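**Paper plate ladybirds, paint wont dry before snack time??**

Doing these at Vernwood playgroup in November. Plates go soggy, kids want to fold the wings straight away. 55 plates already bought so not swapping. Any ideas? 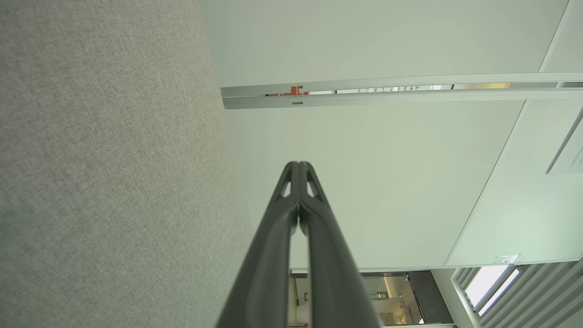 *Grey woven fabric, left side*

posted by **Saltik**

---

**Xia**

Too much water in the paint I reckon. Use it straight from the bottle, sponges instead of brushes. One thin coat. Ours were fine to fold after snack, so do paint first, then fruit and story, then wings. Dont fold the middle, cut the plate in half and use a split pin at the top. Much less tearing. Spots: bingo dabbers, or black stickers if you're short on time. We got a roll of 3,000 and are still nowhere near the end of it.

---

**Zukeck**

just use red card

---

**Saltik**

Cant, plates are bought! But split pins, yes, hadn't thought of that. Will try the sponges with the little table first, only 7 of them. Do the pins go through two layers ok or do I need to punch holes befroehand?

---

**Xia**

Punch first. Then a bit of tape on the back over the legs.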